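Computer case

A computer case, also called a chassis or tower, is the enclosure that holds most of the parts of a desktop computer. It supports the motherboard, power supply and drives, protects them from dust and knocks, and directs the flow of air that cools them. The screen, keyboard and mouse normally remain outside.

Construction

Most cases have an inner frame of steel or aluminum covered by outer panels of metal, plastic or glass. The motherboard is fastened to short threaded posts called standoffs, which keep its underside from touching the metal. Drive bays come in standard widths, so that parts from different makers can be used together. On a tower, one side panel usually comes off to give access to the interior.

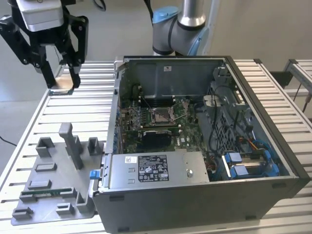 A desktop tower laid on its side with the side panel removed.

Sizes

Cases are grouped by the largest motherboard they accept. Full towers leave room for extra drives and long expansion cards, while small cases may need a compact power supply. The Hladun, a mid-size tower introduced by the maker Filow in November, had 6 drive bays and 2 fan mounts. Its successor, the Kadance, was designed by Aiguo Xie and kept the same inner frame.

Cooling

Air is commonly drawn in at the front and pushed out at the rear or top. Case fans often run at 900 revolutions per minute or more, with larger fans moving the same amount of air at lower speed and with less noise. Filters over the intakes need regular cleaning.

See also: Motherboard; Power supply unit; Drive bay

Last edited 2020-09-15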